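Reseating the CPU in an old Dell tower, what should I look at first?
Posted by Zodwa Venter in Home Computing

Hi all! I picked up an old Dell desktop for 20 bucks at a garage sale and I'm having a ball with it. It powers up, the fans spin, then it shuts off after 17 seconds, every time. I've pulled the memory and put it back, no change. A mate at work reckons the processor might need reseating or the paste has gone hard. I've never lifted a CPU before. Is it a job for a beginner, and is there anything I'll kick myself for not knowing? I've got a tube of Fleury paste and a decent screwdriver set.

Meinir Morgan
Yes, absolutely have a go! These older office towers are a lovely way to learn. Pull the power lead out of the wall, hold the power button in for a few seconds, then lay the case on its side with the open side up. Good light helps more than any fancy tool.

Take the cooler off gently. If it won't budge, twist it a little, don't yank. Wipe the old paste off with isopropyl and a lint-free cloth. Then lift the lever, swing the metal frame up and pick the chip out by its edges. Note which corner has the little triangle before it comes out. Please don't touch the contacts in the socket, and don't let paste anywhere near them. If a pin is bent you'll usually spot it by tilting a torch across the socket and looking for one that catches the light in a different colour.

Going back in, the chip should drop into place with no pushing at all. A dab of paste the size of a pea, cooler on, screws done up a bit at a time in a cross pattern.

I had one open on the bench in April, stripped to the same stage you'll be at: 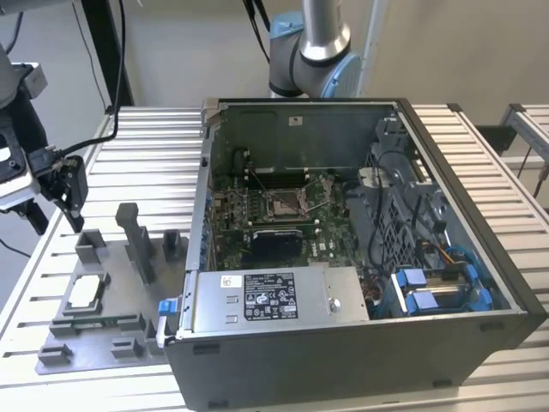
Dell tower on its side, CPU socket open, blue drive carriers at the front right.

Have a look at the cables while you're in there too, I do love a good tidy-up. Let us know how you go!

Elis Prosser
could be the power supply. mine did that

Ynyr Lougher
Great advice from Meinir. I'd only add: take a photo on your phone before you unplug each cable. I skipped that on my first one and spent 2 hours working out where the front panel lead went. Still had a great time, mind you.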